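Gallery: heavy knitwear, laying out and folding

Part of the household textiles pages kept by Matúš Lukáč. Last revised in April.

This page covers one class of garment: the long-sleeved cable knit, buttoned or not, heavy enough to stretch under its own weight on a hanger. Light jumpers and fine-gauge cardigans have their own page, and so do blankets. The terms follow the earlier galleries. "Body" is everything between shoulder and hem, "placket" is the buttoned strip, "panel" is the front on one side of it.

## Surface

A made bed is preferred to a table. The garment needs its full width with the sleeves out to the sides, and most domestic tables are too narrow for that. The duvet should be pulled level first. Creases in the cover do no harm to the knit, but a ridge underneath will throw the hem out of line, and the fold will then be made to the wrong edge.

A woven check or plaid cover gives lines to work against. The placket can be set parallel to one set of stripes and the hem to the other. On a plain cover the same thing is done by eye, using the edge of the mattress.

## Laying out

- Face up, buttons fastened, collar at the head end.
- Hem straightened before the shoulders. The ribbed band is the least elastic part of the body and holds its position once placed.
- Sleeves drawn out from the cuff with one hand on the shoulder. A sleeve pulled from the cuff alone takes the shoulder with it.
- Any raised fold at the armhole pressed down with the flat of the hand. On a thick knit it will come back a little, and a small ridge is acceptable.
- Cables run shoulder to hem. If the columns lean, the body is twisted, and the side seams should be checked.

Lint shows up more readily flat than on a hanger. It is taken off at this stage with the fingers or a dry brush. A sticky roller lifts fibre along with the lint and is not used on anything with a raised pattern.

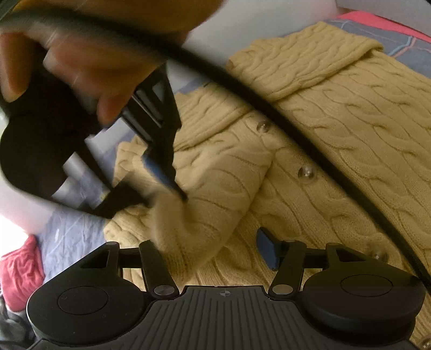
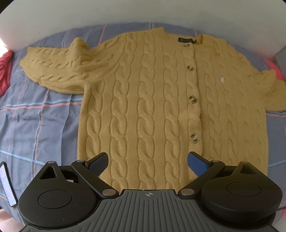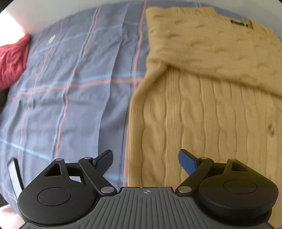
*Cable knit on the bed. First: bunched, with the collar rolled and a sleeve folded in. Second: face up, the left sleeve out to the side. Third: lower body flat, upper section folded across it.*

## Notes on the placket

Four buttons are visible on the front in the second picture, at fairly even spacing. Even spacing is a useful check on any cardigan. Where one gap is shorter than the rest, either a button has been fastened through the wrong hole or the knit has been pushed up between them, and both are easier to correct before folding than after.

Large buttons leave a mark in soft knits if they are stacked under weight. The usual remedy is to fold so that the placket ends up on the outside of the parcel. Tissue between the layers also works, but it slides, and on a shelf in daily use it is gone within the month.

## Folding

The method used in these galleries is the plain rectangular fold.

1. Turn the garment face down, supporting the body from underneath with both forearms.
2. Bring one side in towards the centre of the back, with its sleeve. Lay the sleeve down the length of the body, cuff towards the hem.
3. Repeat from the other side. The two sleeves should lie next to each other. Crossed sleeves make a hump which the shelf above will find.
4. Fold the hem end up, then the collar end over it.
5. Turn the parcel over, so that the front faces upwards.

With a very thick collar, step 4 is reversed: collar end first, hem end over it. The collar is then held inside the parcel and stays down. The disadvantage is that the label is hidden, and two similar garments can't be told apart in the stack without lifting them.

A cable knit doesn't take a sharp fold. The edge is a roll several stitches deep, and pressing it harder only flattens the braid. Fold loosely and let the weight of the garment settle it.

## Alternatives considered

**Bucur fold.** So called on these pages after the neighbour who demonstrated it. The body is folded lengthways along the placket and the sleeves are laid on top together. It is quick, and adequate for an open shelf. The finished parcel is long and doesn't fit the Sornia drawers, which are shallow front to back.

**Rolling.** Suitable for travel. A rolled cardigan uses less floor area in a case but more height, and the outer turns stretch if it is left that way. Unroll on arrival.

**Hanging over a rail.** Folded once at the waist and laid over a padded rail, sleeves to the inside. Acceptable overnight. A ridge forms across the back if it stays longer -- steam removes it, slowly.

## Storage

Shelf or drawer, flat, heaviest at the bottom. Two to a stack is the limit kept here for this weight of knit. Lighter pieces may go on top, though they tend to be wanted more often and the stack is then disturbed each time.

The Novitz boxes shown on the blankets page are deep enough for one cable knit each with the lid closed. The lid shouldn't bear on the garment. Evance cotton bags have been used as well and are satisfactory for summer storage, provided that the bag is laid flat and isn't hung by its cord.

Garments are refolded when the season changes, along different lines from the last time where the shape allows it.

## Related galleries

- Fine-gauge knitwear
- Blankets and throws
- Duvet covers: folding to the pattern
- Drawer dimensions, Sornia, with parcel sizes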